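Domdale Working Papers in Everyday Objects
Print this page | E-mail this article
Search this journal Go Advanced

3.2 Wheels on tables

The second group of objects is the gaming wheel. We had not planned on it. In the first round of home visits (Plakden, September) wheels kept turning up on the clutter lists, mostly under "other", and it seemed a waste to leave them there. Of the 402 items logged in the living room and spare room lists, the wheel was the one people argued over the most. Too big for a drawer. Too costly to throw in a box. In use for an evening, then in the way for weeks.

Forsberg's earlier notes treat the wheel as a toy and file it with controllers. We don't follow that. A controller goes on a shelf or down the side of the couch, a wheel wants a surface of its own and somebody has to give one up. Usually a dining table or a desk. Respondents talked about the table first and the wheel second, see the interview extracts in Section 4.

Two things matter for the surface: what covers it and where the cord goes. Covers were cloths for the most part, often something picked for looks, and they were kept on when the wheel came out. Reasons given were scratches, crumbs, "it was allready there". The cord is the bigger complaint. Few households unplugged and wrapped it properly between uses. More often the slack was bundled up and left lying on the table top.
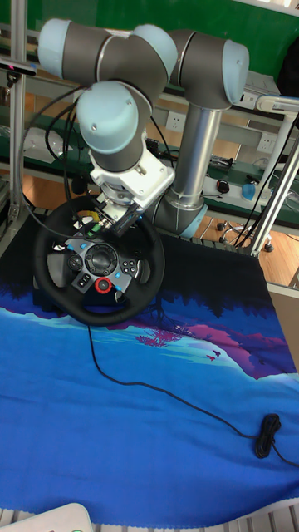 Figure 2. Racing wheel on a printed landscape cloth, black cord running to a coiled bundle near the right edge.

Shape plays a part too. A rim with a flattened bottom will not roll, and owners of the round kind told us theirs did, off the sofa in one case. Buttons on the spokes collect dust and people were fairly frank about this. One Furel household cleaned them with a dry paintbrush. Another had put colored stickers on the ones the kids were not suposed to touch, which worked for a while. Small odds and ends also get parked on the hub, keys, erasers, bits of other toys. We coded these as "guests" (Conceição's term from the pilot, kept for want of a better one).

On cost. Owners who had paid more than 200 for the wheel were less willing to put it away in a closet, not more. We expected the reverse. Possible reading: a wheel on show is a wheel that still gets used, at least in the owner's mind. Sample is small and we leave it there. Storage bags and boxes are taken up in 3.3, along with pedals, which have their own problems and mostly live under the table.

Contact the editors | Copyright Domdale Working Papers | Back to top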